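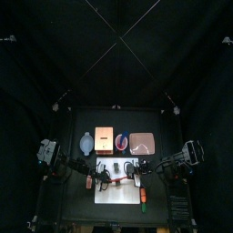
About the Meireles School of Bookbinding

The Meireles School of Bookbinding offers instruction in hand binding, paper repair and box making to adults at every level of experience. The school operates from the second floor of the former Branum Paper Company building, where it occupies four classrooms, a press room and a reading room that is open to enrolled students during regular hours.

Our History

The school began as an evening course with 17 students and a single sewing bench. Demand for the course grew steadily, and the founders leased the present rooms when the paper company moved its offices across the river. The first full certificate class completed its studies the following May. Since then the school has kept its classes small by policy. Each section is limited to nine students, and a waiting list is maintained for every course.

Programs of Study

The Certificate in Hand Binding is a two-year program taught on evenings and weekends. First-year students learn folding, sewing, rounding and the making of cloth cases. Second-year students go on to leather work, simple tooling and the repair of damaged volumes. Each candidate presents a finished set of six bindings for review before the certificate is awarded.

Short courses run for one to five weeks and require no prior training. Subjects offered in the past year include paste papers, Japanese sewing, slipcases and the care of family Bibles and albums. There are 47 short courses in the current catalog, several of them new.

The Fanda Fellowship provides full tuition and a materials allowance to one certificate student each year. Applicants submit two samples of their work and a letter of no more than 500 words. Preference is given to persons employed in public or school libraries.

The Numia Collection

The reading room holds the Numia Collection, a gift of more than 93 trade bindings from the late nineteenth and early twentieth centuries, together with sample books, brass type and finishing tools. Students may handle the volumes under the supervision of an instructor. Visiting researchers are welcome by appointment – requests should be made in writing at least ten days in advance.

Leadership

Gleice Cavalcanti has served as director since the school adopted its present charter. She trained as a paper conservator and teaches the second-year course in repair. The director is responsible for the curriculum, the appointment of instructors and the care of the collection.

Admissions and Visits

Applications for the certificate program are accepted once a year. Short course registration remains open until each section is filled. Prospective students may observe a class before applying – please contact the school office to arrange a time.

Page last reviewed December 28, 2023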